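Ticket: Drenari order form losing lines on save
Status: open, waiting on Somow

Hello again, and thank you for coming back to me so quickly, it really is appreciated! I've done as you asked and cleared everything out, signed in afresh and built the stationery order for Inano from scratch. The first 5 lines save beautifully. Add the highlighters, though, and the total jumps back to 800 with the new line gone (no warning, no red box, nothing).

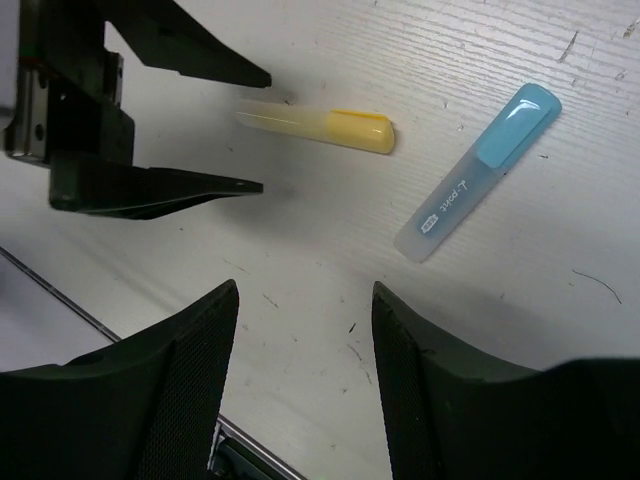
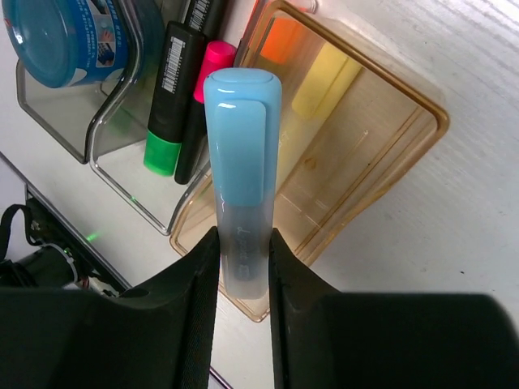
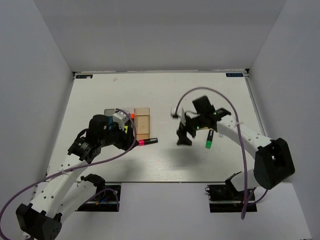 I also tried it in a second browser, with the same result, and once more at 8 in the morning when I hoped things might be quieter. The Okafor account saves perfectly well, so I do wonder whether it's a setting on ours. Could you have a little look at the spending limit, please? I'll leave the draft open and won't touch it until I hear from you.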